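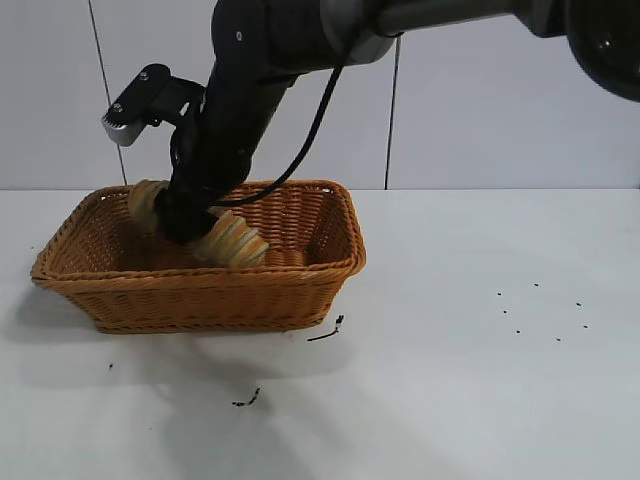 Stirkstead Basket Set: read me first

Recordings from the packing bench at Stirkstead, where one arm handles spiral things and wicker baskets so that people may do something else. What else is covered under Staffing.

What you get

2,542 recordings, one folder per shift. Each holds the fixed bench view, the joint positions and a notes file filled in by whoever was on. The notes vary. Some are thorough. One says "fine" 58 times.

Object names

The pale yellow ridged item is labelled "spiral". The bakery side wanted "roll" and the Asilport office wanted "cone", and the emails ran to 67 before we settled on a word both disliked. Please don't rename it in your copy and send it back to us.

Staffing

Before the arm, the bench had 2 packers on it. It still has 2. They are now called cell attendants, and they fetch baskets, restart the arm and write down why it stopped. Their wrists ache less. They also miss talking over the bench, as the attendant's stool is on the far side of the stop button. Pay grade is under review, and was under review in September.

Known problems

Sunday shifts have no notes files, only folders.
Small dark marks on the white bench top are sometimes picked up as objects by the Narkus detector. Wiping helps with the crumbs.
Stop reasons typed before the Hrubý form came in are free text, and a few are about the canteen.

Use

Fine for training and teaching. Please don't use the notes to time individual staff. We were asked for that once already, and the column has been removed.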